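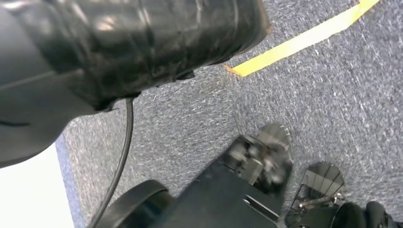
The kitchen at Wargate closed at nine, but Grigore Ene kept the fryer on for the people who came off the late shift. He had bought the place in April with 3,000 dollars of his brother-in-law's money and the menu that came with it, and he had changed one thing on the menu, which was the soup.

Mayuree Ruangrit ordered the soup. She had her daughter with her, asleep across two chairs with a coat over her legs.

"It's sour," Grigore said. "People send it back."

"I like sour."

He brought it out himself. She tasted it and put the spoon down, and he waited by the register and pretended to sort receipts. Then she picked the spoon up again and ate the whole bowl without stopping.

"What's in it?"

"Lovage. Tripe. Vinegar at the end."

"You need more vinegar."

"My mother says that."

"Your mother's right."

The girl woke up and asked if they were home. Mayuree told her not yet and gave her a piece of bread. The girl dipped it in the bottom of the bowl, made a face, and dipped it again.

Reiko Hosoda came out of the back with her apron already off. She had worked there for 19 years under three owners and didn't sit down with customers, but she sat down at the next table and unlaced her shoes.

"He made 200 bowls of that last month," she said. "I threw out most of them."

"Half," Grigore said.

"Most."

Mayuree paid in cash. The bill was small and she left too much on it, and when Grigore tried to hand some back she had the girl up on her shoulder and no hand free to take it. He held the door. It had rained and the parking lot smelled of wet cardboard.

"Are you open tomorrow?" she said.

"Until nine. Nine and a little."

She carried the girl across to the car. Grigore went back in and stood at the stove. He poured a capful of vinegar into what was left in the pot, stirred it, and tasted it. He poured in another.

"Well?" Reiko said.

He filled a cup and set it in front of her. She looked at it for a while before she drank.

"Leave the fryer on," she said. "I'll have some fries with it."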